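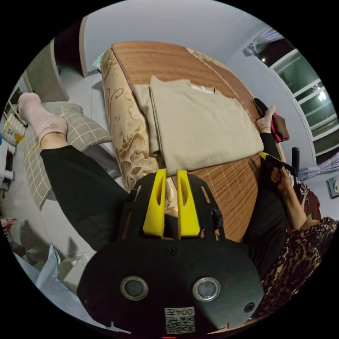 Chapter 2
Sleep and the Bedroom

What this chapter covers

How the body cools itself at night
Why bedding matters as much as room temperature
Comparing common bed coverings
Keeping a sleep record

Key terms: core temperature, insulation, conduction, evaporation, bedding layer, sleep record

Introduction

Most people spend close to a third of their lives in bed, yet few give the bed itself much thought after they buy it. A mattress may stay in use for ten years or more. Sheets are picked for color or price. When sleep goes badly, the first things blamed are usually noise, worry, or a late cup of coffee. These do matter, and Chapter 3 deals with them. This chapter looks at the bed as a physical object that holds heat, lets heat go, and presses against the body for hours at a time.

You will need the ideas about heat transfer from Chapter 1. If the difference between conduction and evaporation is not clear to you, read that section again before you go on.

Body temperature at night

The temperature deep inside the body is called core temperature. It rises and falls over each day, and in most adults it begins to drop in the evening, before bedtime. Blood flow to the hands and feet increases at the same time, which is why they often feel warm just before sleep. Heat moves from the center of the body to the skin, and from the skin to whatever is next to it.

In a bed, the skin is next to two very different things. The upper side of the body is under a sheet, a blanket, or open air. The lower side is pressed against the mattress and its covering. Air can move over the upper side, but it moves very little over the lower side. A thick foam mattress is a good insulator, so heat that leaves the back tends to stay close to it. A sleeper who throws off every blanket may still feel hot from below.

Sweat adds to the problem. It cools the skin only when it can evaporate. If the bedding layer traps damp air, the skin stays wet and cooling slows down.

Bed coverings in warm places

Households in hot climates worked out practical answers to this long before electric fans. One is the woven sleeping mat, laid on the floor or over a mattress. Mats are made from bamboo, rattan, reed, or rush, depending on what grows nearby. The surface is smooth and firm, and it does not wrap around the body the way a soft sheet does. Many people say a mat feels cool when they first lie down. Part of that feeling comes from conduction, as heat passes from the skin into the mat. The effect fades as the mat warms up, and sleepers often roll to a fresh spot during the night.

Mats have drawbacks. They are hard on the hips and shoulders of people who sleep on their sides. Rough edges can catch hair or skin. They need wiping down and airing, and in damp weather they can grow mold if they are rolled up wet. In many homes they are put away in the fall and brought out again when the hot season returns.

Cotton and linen sheets are the usual choice elsewhere. Both take up moisture well. Linen is stiffer and tends to stand away from the skin, and cotton is softer and easier to wash. Polyester dries fast but takes up little water, so it can feel clammy on a humid night.

Case study: The Hulanby apartments

Moushumi Gunawardena manages a block of rental apartments in Hulanby, where summer nights are warm and few units have air conditioning. She asked 19 tenants to keep a sleep record for two weeks. Each morning they wrote down what was on the bed, whether a window was open, and how many times they remembered waking. We will return to her records in Section 2.4, where you will practice reading them as a table. For now, note one limit. The tenants chose their own bedding, so a person who already slept well may have had no reason to change anything.

Before you read on

Write down what is on your own bed tonight, starting with the mattress and working up - include any pad or topper. Keep the list. You will use it in the first activity of Section 2.1.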